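4. Trying Out the Tableware Kit

4.1 What we bought and why

By the time we got to this part of the study we'd already spent most of July arguing about which off-the-shelf package to review, and I lost. I wanted a bin-picking kit, Iolanda Lopes wanted tableware, and Iolanda writes better grant reports than I do. So we went with the Hellby table kit from Wevitz, which is a software license, a set of calibration files, a gripper profile for the arm you already own, and a year of support by email. You bring your own arm and your own dishes. I mention the dishes because I read the order form twice looking for them.

The pitch is that you can lay out plastic cups, bowls and plates any old way, tell the software what you'd like done with them, and skip most of the hand-tuning that eats up a new setup. We wanted to know how much of that a small lab could count on. Gayan Roy handled the install, Tyson McKinnon wrote the logging scripts, and I ran most of the sessions, so when I say "we" got annoyed at something, it was usually me.

Our layout was a plain one: a dark green surface over the white tile floor, with the arm coming in from one edge and the dishes spread out within its reach. Figure 3 shows three moments from the sessions.

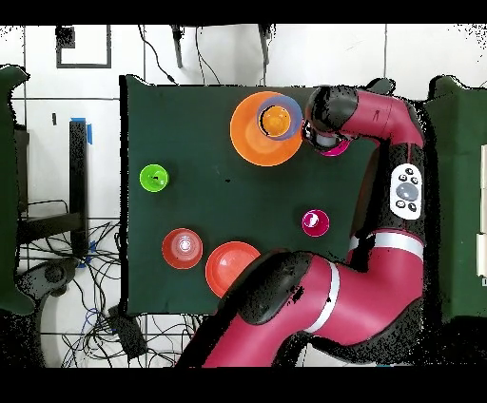
Setup took Gayan the better part of an afternoon, and most of that went to the gripper profile. The manual assumes you'll load the profile first and calibrate second, but it says so in a footnote on page 8, well after the chapter that walks you through calibration. (We did it backward. So did Leif Lauritsen's group, as I found out later over lunch, which made me feel a lot better.) Once we'd redone it in the right order, the calibration held for the rest of the study and we never had to touch it again. That's a big point in the kit's favor, and I'd like it noted before I start complaining.

4.2 Running the sessions

We ran 13 sessions and logged 502 pick attempts in all. Each session started from a layout that one of us put together by hand, and we tried hard to be a little mean about it. Dishes got nested inside each other, or set down so close that the fingers had to come in at an awkward angle. Ashraful Siddiqui turned out to be the best at this! He has a real gift for putting a cup exactly where the planner doesn't want it.

Small cups standing on their own were the easy case. The kit picks a spot on the rim, comes in from above, and gets on with it. Plates are another story. A flat plate gives the fingers very little to hold, and the software tends to hover while it works through its list of grasp options, and you stand there drumming your fingers on the desk. There's a setting called "patience" that cuts this short. We left it at the default so our numbers would match what a new customer would see, but if I were using the kit for my own work I'd turn it down on day one.

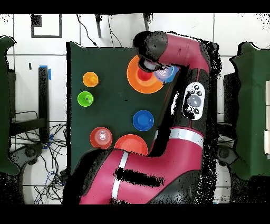 Stacked dishes fell somewhere in the middle. The kit wants to treat whatever is on top as a separate object, which is what you'd hope for, and it did well when the colors were far apart. Red on orange gave it more trouble. Tyson's logs show the two being merged into one object more often than any other pair, and when that happened the planned grasp was sized for the big dish and aimed at the little one. We wrote to Wevitz support about it and got a friendly answer the next morning with a replacement settings file. It helped some, though I wouldn't call it fixed, and we kept those runs in a separate column of Table 4.

The arm gets in its own way too. Seen from overhead, the lower links can cover part of a dish, and the software then has to guess at the rest of the outline. The Zelano package we reviewed earlier simply skips anything it can't see whole. Hellby goes ahead and guesses. I like that better, but you do want a hand near the stop button for the first few runs.

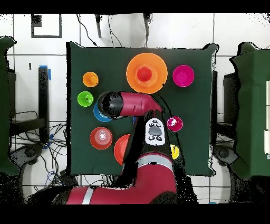
Color labels were the other thing we kept an eye on. The kit lets you name a target in plain words, and we made a habit of asking for things the way you'd ask a person, so "the blue plate" or "the small orange cup." Pink, magenta and red were a mess under our ceiling lights until Gayan redid the white balance, and after that they were merely a nuisance. We followed the naming scheme in Gunawardena's checklist as closely as we could, with one change: we dropped the size words whenever only one dish of that color was out.

All told, the logs came to 2323 lines after cleanup, and Section 5 goes through them by dish type. The support emails are in the appendix, with our half of the conversation trimmed for length and, in my case, for tone.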